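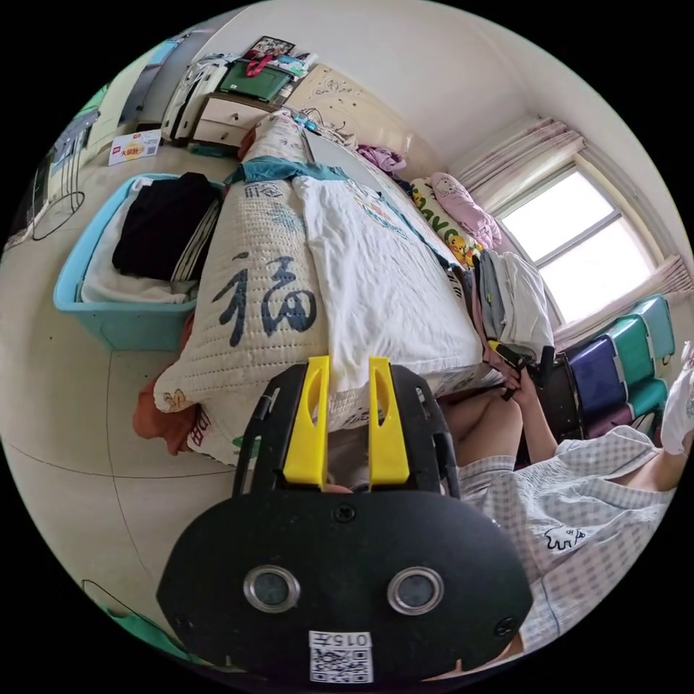
Hsiu-ying Man folds her shirts on the bed. In our flat in Harkley I have no big table, she says, so I use the bed. 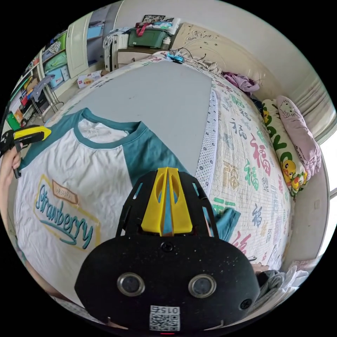 She starts always with the collar. It must lie straight before the sleeves are touched. A shirt with teal raglan sleeves is harder – there is no shoulder seam to follow. 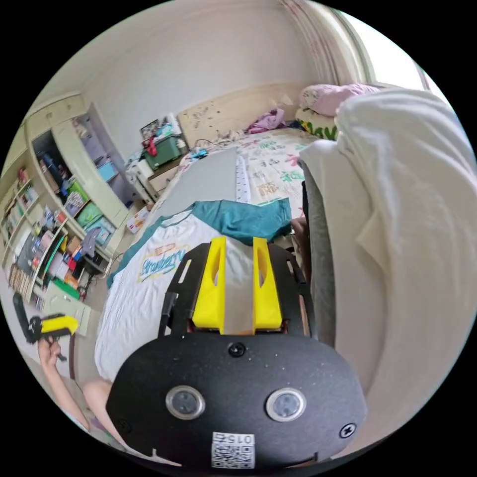
The "Strawberry" shirt, spread on the bed.

After this come the sides, then the hem, 4 folds in total.

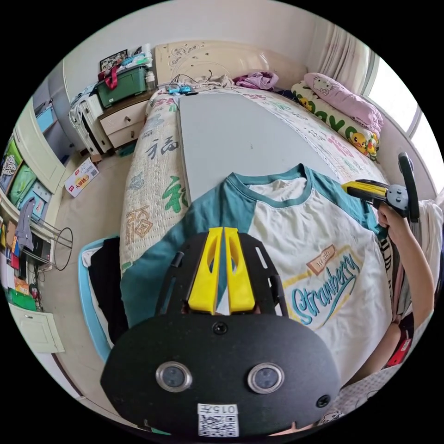
Her sister makes 6, and the drawer closes also.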